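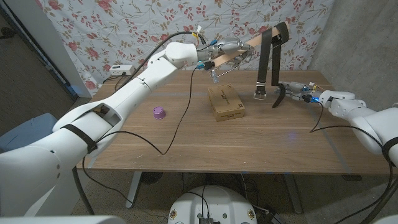 *A black belt with a silver buckle, held up over the table.*

## How does a sewing machine make a stitch?

When you sew by hand, you pull one thread in and out, in and out, until your fingers ache. A sewing machine uses two threads at once, up to 50 times quicker than my poor granny!

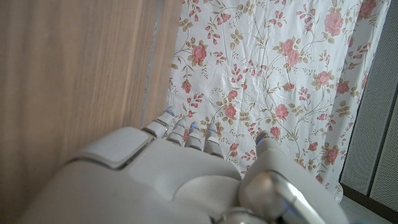
*Floral fabric, hanging up.*

The top thread goes down through the cloth with the needle. Underneath sits a little reel called a bobbin, and a hook

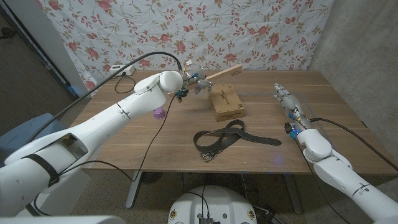 catches the top thread and swings it right round the bobbin thread - a bit like two friends linking arms.
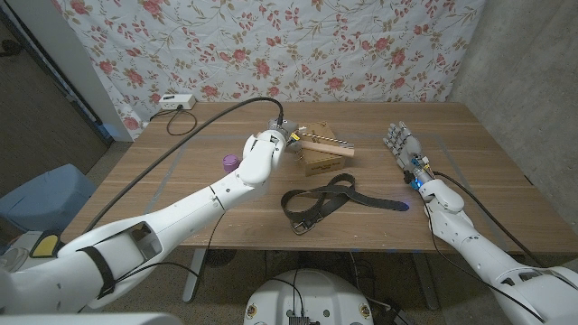
*A small cardboard box and a wooden stick.*

Then up goes the needle, and the stitch is pulled snug.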